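Subject: Re: [grippers] finger pads on the Horon handhelds
Date: 5/9/21

> Has anybody run the Hedeck pads against the stock ones on small hardware? We get decent results on blocks and cups but M6 nuts squirt out sideways every time. Also, is the handheld pair worth the trouble, or should we stay with teleop on the arm?

We did both sets over the last two weeks, so I can answer part of this.

Stock pads first. They are fine on drawer pulls and handles and poor on anything flat and small. Out of 320 tries at picking up a nut from a bare tabletop we lost 45, nearly all of them at the moment of closing. The Hedeck pads are softer and lost 4 over the same number of tries. They do wear faster, and the left one needed new glue before we were done.

On handheld or teleop: we kept the handhelds. With the arm, a person needs a lot of practice before opening a small drawer looks smooth. With the handhelds it looked smooth the first day. The weak spot is the cables — they pull on the wrist when you reach across the board, so leave plenty of slack and route them off to the sides.
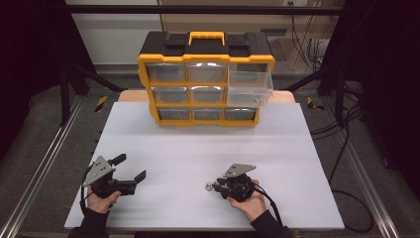 Things I would still like to know:

- whether the softer pads slip on clear plastic drawers once they get dusty
- whether closing speed matters more than pad material (we only ran the default)
- how the Plovwood controller handles two grippers at once, as we logged each on its own

The log has 527 takes so far, both pad types mixed, with the pad type in the notes column. I can send the sheet to anyone who asks. We have not touched the Sánchez fingers and probably won't before December.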